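Open day at the Ellside toy library, February

The Ellside toy library opens its sorting room to visitors twice a year, and we went in the afternoon. It is on the ground floor of the old Horeck building, behind the bus station. Entry was free and the tour took 30 minutes, including a stop at the front desk to see how loans are booked out.

Most of the visit was spent on building bricks. They come back from loan mixed together and go into white plastic storage by color.

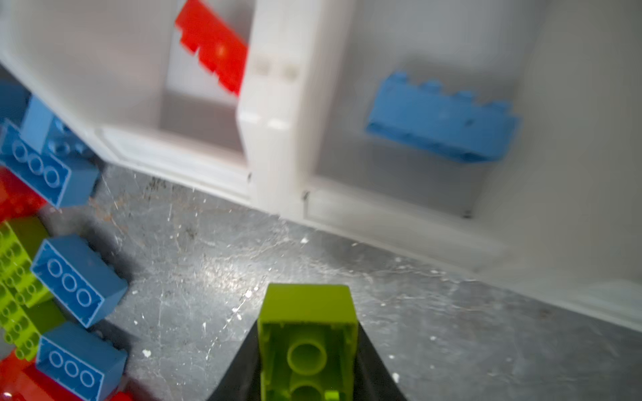
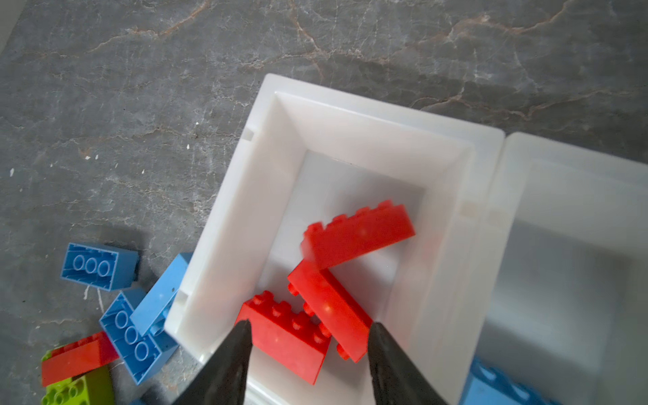

Do borrowers have to sort the bricks before bringing them back?

Borrowers can return a set in any order as long as it is in the bag it came in. Sorting is done at the library, usually the next morning.

The library has 2,000 loan sets on its books, and bricks are the most borrowed. A set goes out for 2 weeks and can be renewed once at the desk or by phone. Missing pieces are made up from the spares, so a late brick is not charged for – a lost bag is.

After the bricks we were shown the puzzle shelves and the repair bench. The puzzles are from Mushi and each one has a number written on the back of every piece, which helps when two boxes get tipped out together. The repair bench was closed for the day, but there was a printed sheet on how to clean bricks at home: lukewarm water, a little dish soap, then dry them on a towel. The sheet says to keep them out of the dishwasher.

Coffee was served in the hallway and there was a table of old stock for sale. We bought a Bolgate train with one wheel missing.

Parking is limited, and the side entrance has 2 steps. The ramp is at the front. The next open day will be listed on the door and at the desk.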